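Flellov two-finger gripper kit, reviewed after a summer of use
Posted 2024-10-07 by Yaqin Deng

I bought this kit in July for the arm I'm building at the Altmont shared workshop. The goal is folding laundry, so I care mostly about how it handles cloth.

Assembly took 2 evenings. The screws are small and the instructions skip the cable routing, so leave slack at the wrist before you close the housing. One bracket arrived bent and Gavitz, the seller, replaced it in 5 days.

Grip on thin synthetics is good at low force. Towels are harder, and I get a clean pick on 3 out of 5 tries. The pointed tips can get under a fold, but they mark delicate fabric if you set the force too high.
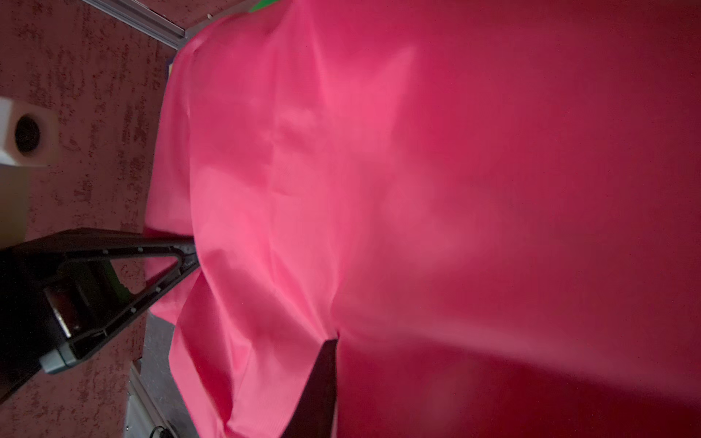 Does it work with the Pascual controller?
It does after a firmware update, and you need to set the baud rate by hand the first time.

The supplied power lead is too short for a full-size arm, and I had to make my own. I would buy the kit again at the sale price.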